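Lacson notebook, May, evening session at the shared shop

Started 7 p.m., bench by the back wall. Goal for tonight was to get the left arm through the apple-to-plate task from a fixed start, without me nudging anything by hand. The right arm stays powered and parked. I want it holding position the whole time so the current draw is honest, but it isn't part of the task yet.

Changes since the last entry:

Swapped the wrist cable on the left arm for a longer one. The old one pulled tight whenever the forearm rolled inward, and I'm fairly sure that was the source of the encoder dropouts I was blaming on the Rulia board.
Reflashed the Rulia board anyway. Same firmware, clean settings.
Put the dark cloth back on the table. The bare top was giving the head camera glare from the overhead lights and the plate edge kept disappearing.
Lowered the grip current limit from the default. See below, I may have gone too far.

The cloth needs ironing or replacing. It came out of the bin folded and the fold lines show up in the depth map as low ridges. The segmenter ignores them most of the time. Once tonight it decided the wrinkled part was an object and put a box on it. Raising the minimum height threshold a little got rid of that, but I don't want to raise it much further or I'll lose the plate rim.

Homing both arms is still slow. The left shoulder goes through its whole range before it settles, and I have to keep the table clear while it does that. Set the apple and plate down only after both arms report ready and have backed out to the sides.
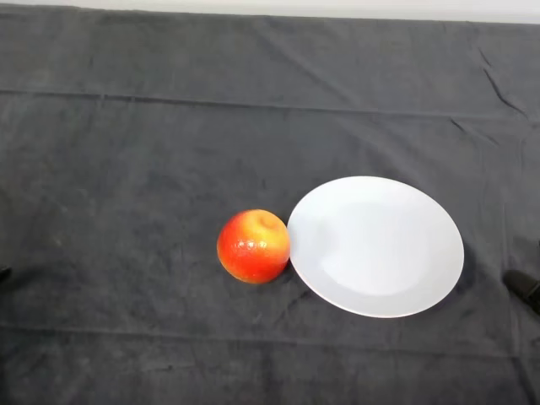 Placement is by eye for now. I tried tape marks last month but they peel off the cloth and end up on the fingers. What I do is put the plate down first, step back, check the preview on the laptop, then put the apple down on the plate's left side and leave both alone. If I bump the plate I start the run over. The logger writes the detected centers at the start of each run, so I can throw out the ones where I was sloppy.

Approach tuning

First 4 runs were with the old approach, coming down from straight above. Bad idea with this hand. The fingers are long enough that the camera loses the apple well before contact, and the last part of the move is blind. On every one of them the fingertips landed late and the apple rolled. On the worst one it rolled under the plate rim and tipped it up, and I hit the stop.

Changed it to come in low from the left with the hand open, lower fingers close to the cloth, thumb side up, then slide right until the fruit is between them. The Sistard planner doesn't like paths this close to the table. It treats the cloth as a hard plane with its own safety margin and refuses anything inside it. I set the margin down to almost nothing for the hand links only and left it alone for the forearm. Note to whoever uses this config next: the value is in the arm file, not the scene file, and it does not reset when you load a new scene.

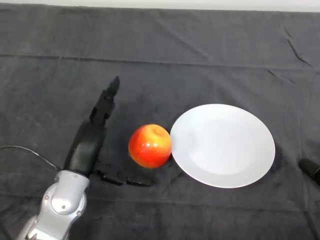

The pre-grasp pose is saved now as left_low_open. I stopped the arm there several times to look at it before letting it go on. Clearance to the apple is fine, and I would keep it at that. What I'm less happy with is how little space there is on the other side. The apple and the plate are nearly touching, so any push to the right during the slide goes straight into the rim. For a first test that's useful in one way, the plate gives the fruit something to stop against. But I don't want the grasp to depend on it. Next session I'll leave a proper gap and see what happens to the same pose. Also keep an eye on the wrist cable. It comes in from the left and passes behind the silver link, and on a bigger roll I think it could get pinched there. Needs a clip or a sleeve.

Slide speed: started at the slow preset and it was smooth. Went one step up and the low fingers caught in the cloth and dragged a fold ahead of them. Back to slow. The cloth isn't fastened down. I have spring clamps at home and should bring them, one per corner.

Grip current

This took most of the evening. With the limit low, the fingers close until they touch and then sag a bit when the wrist starts to lift. The apple slips down between the palm and the lower fingers. With the limit at the default, the hold is solid but the closing motion is hard enough to shove the fruit sideways before all the fingers are in. Neither one is usable as it stands.

Ended up with two stages. Close at the low limit, wait 30 ms after the last finger reports contact, then ramp up to the default and hold there. The wait is a guess. Shorter than that and the ramp sometimes starts on a false contact from the thumb. I haven't tried longer.

The contact flag from the thumb is the weak point. It trips early when the thumb joint passes a certain angle, with nothing touching it. Feels like friction in the joint. I'll open it up and check for a bad print edge or too much thread locker. The Ilix hand files have a revised thumb link that is supposed to run freer, but I'd need to print it and I don't want to change the hand in the middle of tuning.

With the two-stage close, got 3 clean grasps in a row with the hand wrapped over and under the fruit. After that the left elbow driver threw a temperature warning and I let it cool with the power off. Reads fine now. It has no airflow where it sits, up against the bracket. A small fan would do it.

Lift and place

Only had time for a few tries. The lift works if it goes straight up first and only then moves over. When I let the planner pick its own path it cuts the corner and the knuckles brush the plate. Added a fixed waypoint above the grasp to force the vertical part. It's ugly but fine for now.

Release is still rough. The fingers open all at once and the lower ones kick the apple as they go. I'd like them to open in order, thumb last. The hand controller takes per-finger timing, so this should be a change in the sequence file and nothing else. Saved the current sequence as a backup before touching it.
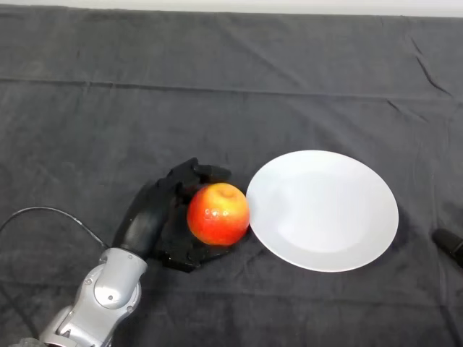

To do

Clamps for the cloth. Iron it if the shop iron still works.
Clip or sleeve for the left wrist cable where it goes behind the link.
Open the thumb joint, clean it, check the contact flag again with the hand unloaded.
Rerun left_low_open with a gap between fruit and plate.
Per-finger release timing.
Fan on the elbow driver. There's one in the parts drawer with the right connector - check the voltage first.
Move the right arm's park position farther out. The tip is still in the head camera's view on the right side, and the segmenter would be happier without it.
Write down the margin change in the shared config notes so it doesn't surprise anyone.

Logs are on the shop drive in the Lacson folder, tonight's runs in their own subfolder. The aborted run with the tipped plate is in there too, marked bad. Powered everything down, left arm resting on the foam block, breaker off.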